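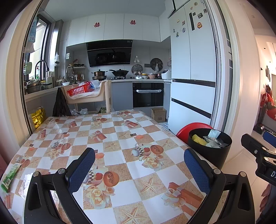 Dalva Meireles wrote in to say that a wipe-clean tablecloth changed her mealtimes more than any new appliance did, and could we please do a page on them. Yes! Gladly! We've pulled together the questions that come up most at Neltildale, the home-keeping pages we've been running for more than 2,000 readers.

Plastic tablecloth or fabric?
For a table that sees breakfast, homework and vegetable peeling, plastic every time. I love a linen cloth, but it lives in the cupboard until September when my sister visits.

Does a busy pattern hide crumbs?
It does, and that cuts both ways. Checks, flowers and fruit are cheerful and forgiving, but run your palm over the cloth before you call it clean — your hand finds what your eye misses.

How do I get the fold lines out of a new one?
Lay it flat on the table overnight, then smooth it from the middle out. A hair dryer on low helps with stubborn creases. Please don't iron it.

What's the best way to clear a table covered in packaging?
Sort by material, one kind at a time. Paper and card first, soft plastic next, foam last. Open out your boxes so you can see whether there's anything left inside.
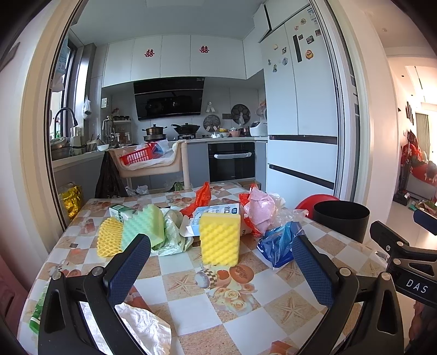 Foam, card and plastic bags on the checked cloth.

Are the foam net sleeves from fruit worth keeping?
Oh, I'm a big fan. Slip them over glasses or Christmas baubles when you pack them away. Check with your council before putting foam in the recycling, as the rules vary.

Where should the bin go?
Right beside the table while you're working. Thịnh Từ tried it after reading our Zallmont newsletter and now does the whole job sitting down.

How do I shift a turmeric stain?
Bicarb and a little water, left for an hour, then a soft cloth. Test a corner first, especially on bright colours.

Page updated 2019-07-22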